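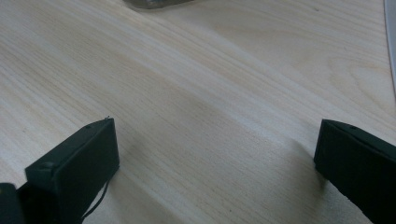

Getting white heat marks out of a wood table is easier than it sounds, and I say that as somebody who once set a hot casserole straight down on my aunt's dining set (sorry, Auntie!). The cloudy patch you get is usually moisture trapped in the finish, so you're coaxing it out gently. First, work out which way your grain runs, because every wipe and rub should follow it. On a pale top like mine the lines are thin and tan and run on the diagonal, so I stand at a corner when I work. Silly looking, but it saves my wrist.

Clear the table, dust it, and wash it with a barely damp cloth and one drop of dish soap. Dry it right away. Then let it sit overnight, and I mean it, I've skipped this and just rubbed grit around.

Now the iron. Empty the water out, turn steam off, and set it to the lowest heat. Fold a clean cotton T-shirt in 2 layers over the mark (no prints, no buttons!) and press for 5 seconds. Lift, peek, wipe. Keep going in short little presses and stop if the finish feels soft or smells odd. My first mark took forever and I nearly gave up, then it started fading from the outside in.

If there's still a ghost left, dab a bit of plain white non-gel toothpaste on a soft cloth and rub lightly with the grain. Wipe it off, dry it, and have a look from the side with a lamp on. Try it somewhere hidden first, especially on a shiny finish, and go easy if your top is veneer. You can't sand your way out of a mistake there.

Finish with a thin coat of paste wax, wait until it hazes, and buff. My friend Golshifteh Bahrami swears by 2 coats but I've never had the patience.

Dark rings are a different job, by the way. Those have usually gone down into the wood itself, so leave the iron in the closet for them.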